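Hand-held grippers: one side keeps losing its marker
Asked by gripfail in Robotics & Automation – Jul 21, 2021

We record tabletop jobs with a pair of hand-held grippers, the sort with printed square markers on top for tracking. The left one has developed a hobby. Every so often its tracked position leaps sideways, sits there for a bit, then comes home as if nothing had happened. In the worst take so far it spent 32 frames inside the wall.

The job is as dull as they come: pick up a cup from a round table, put it down again. I've swapped the batteries, cleaned the lenses and reprinted the left marker. The software is Jarix, on its default settings.
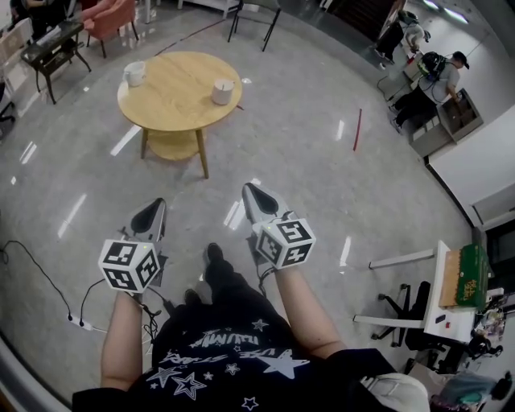
Both grippers held out, markers on top, table ahead.

Any ideas before I start blaming the cups?

Partanen_fan
Look at your floor. It's a lovely shiny floor, and it has the ceiling lights all over it. Tracking software adores a bright streak that slides about whenever you move. Ours at Mudport did the same until we locked the exposure and turned off every other row of lights. Auto exposure is the real villain – it spots a bright tube, panics, and your marker goes to grey mush for a moment.
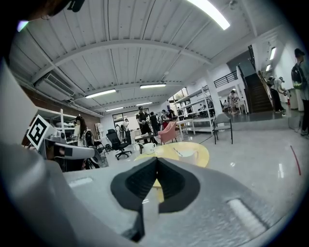
Once the exposure is fixed, do a slow sweep over the table and watch the confidence figure. If it still drops on the left only, stop fiddling with lights and check the cable. A cable that tugs when you reach can nudge the mount by 2 mm, and that's plenty. Also, get the power strip and leads out of where you're walking. Being pulled over backwards by your own equipment makes for a memorable take but poor data.

mudlark
have you tried restarting it

Grasum
Seconding the cable. I lost most of a November to a loose marker mount that looked perfectly solid until you breathed on it. Hold the gripper still, wiggle the marker with one finger, and see if the plot moves. If it does, tighten the mount and calibrate again. Don't trust the old calibration file, however fond of it you are. And throw out the bad takes. I kept almost 1,000 of mine "to fix later" and have fixed 12.
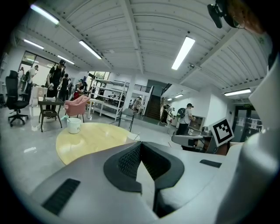 Related threads
Jarix won't save exposure settings
Gripper jaws closing by themselves – should I be worried?
Best tape for marking a shiny floor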